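The parish quiz, and what it did to me

Jun 14, 2024

I have been asked to write the questions for the Fodavcombe summer quiz. I say asked. Ekaette Akande cornered me by the freezers in the shop and told me I read a lot of books, and I was flattered for long enough to say yes.

That was three weeks ago. Since then I have learned that there are two kinds of question in the world, those that everyone can answer and those that only I can answer, and that I am very fond of the second kind. My first draft had an entire round on canals. Ekaette sent it back with "no" written across the top and, a bit further down, "NO".

The trouble is pitch. Last September's quiz had a music round so hard that the winning table scored 5 on it, and people still bring it up at the bus stop. The year before, it was so easy that four teams tied and it had to be settled by guessing the number of dried peas in a jar. There were 344. The man who guessed 400 has not let it go, having been beaten by someone who guessed 900 and then claimed she'd said 300.

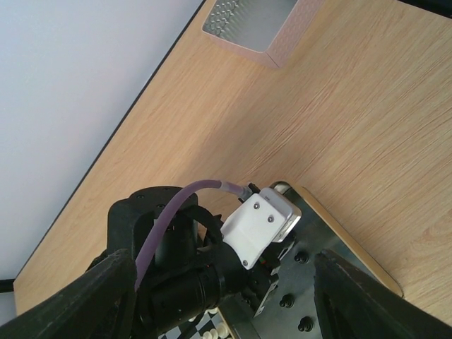
So I've been testing questions on my family, who are poor material. My brother answers everything with "Portugal". He was right once, and it has ruined him. My mother knows all of it but won't say, in case she's wrong, and then tells you afterwards that she had it all along. I suspect most teams have one of each.

I have also started hearing questions everywhere. At the dentist I lay there with my mouth full of cotton wool wondering how many teeth a badger has. (38, apparently. It's in round two, so forget you read that.)

The picture round I've handed to somebody else, along with the tiebreaker, on the understanding that there will be no peas. What's left is food and drink, history, sport, and a general knowledge round with one canal in it. I've put it at number seven, where Ekaette tends to skim.

If you're coming, bring a pen. We had a box of them last year and they all went home with people.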